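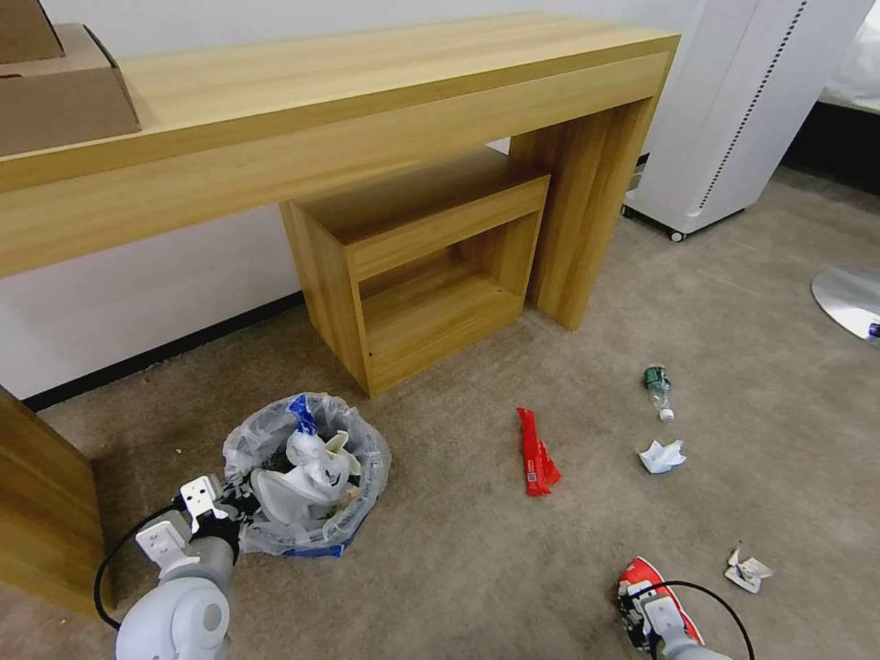 Visit to Harnero, 28 January 2025

Our company cleans rented flats and small offices between one tenant and the next, and for two years we have kept a line in the budget called "automation" without spending anything from it. In October we decided to look at what this money could buy. The visit to Harnero was the second one on our list, after Dravus, where we saw only floor machines.

Harnero has its test rooms on the upper floor of a former printing works. The train takes 40 minutes and then there is a bus, which we missed. They were kind and began the tour late for us.

The first part was a talk with slides, which I will not repeat. The second part was the rooms. They are furnished like ordinary rooms, with carpet, a long wooden table, a small cabinet under it, a wastebasket with a plastic liner. The task we had asked to see was the tidying of a floor, as this is where our people lose the most time before they can even start the vacuum cleaner. A water bottle, a used tissue, wrappers, and among them a shoe. The robot has two arms, each with a gripper of two fingers.

The shoe is the interesting part for a buyer. Rubbish goes in the basket, but a red sneaker does not, and in our work the difference costs money. Last year we paid a tenant for a pair of shoes which one of our own staff had thrown away, so I do not say that people are perfect here. I asked how the machine is told what to keep. The answer was that the customer writes a list of things to keep, and everything which is not clearly rubbish is put to one side for a person to check. I asked who pays for the time of this person. It is the customer, and I wrote this down as a cost.

Then we sat down for the numbers. Harnero does not sell the machine at this stage. They rent it, and the price we were given is 3405 euros per month for one unit, with service included. Not included are:

Transport between sites
Spare finger pads for the grippers
Training of our staff, 200 euros per person
Insurance, which we must arrange ourselves

The transport worries me more than the rent. We work in many small places, often on the third or fourth floor and not always with a lift. A unit which stays in one large building can be planned for quite easily. A unit which must travel with us needs a van with a ramp and two persons to move it, and these same two persons could in that time tidy the room. I made this calculation on the train home, in three different ways, and it came out badly each time for the flats. For the offices it came out better, but only if we have several floors in one building and the work is done in the evening.

We also asked about the lifetime of the arms. They could give us figures from their own rooms but none yet from a customer. I appreciated that they said so directly. At Dravus we received a very beautiful brochure and no answer to the same question.

After lunch (soup, and good bread) we saw the charging corner and the small workshop. Finger pads are changed by hand with a simple key. I was allowed to try it and it took me a few minutes, mostly because I held the pad the wrong way round. The cables along the arms looked to me like something that could catch on door handles, and I would want this written into the service contract.

My proposal for the budget is to keep the automation line as it is, not to rent for the flats, and to ask Harnero for a written offer for one office building with a trial period of three months. In the offer I would like to see the transport priced separately, the pads with a fixed price for the whole period, and a clear sentence on who is responsible if something of a tenant is thrown away.

The next visit is to Jorkena, who build a smaller model. I have asked them already for the weight and the width of the base, so that we can measure our lifts before we go.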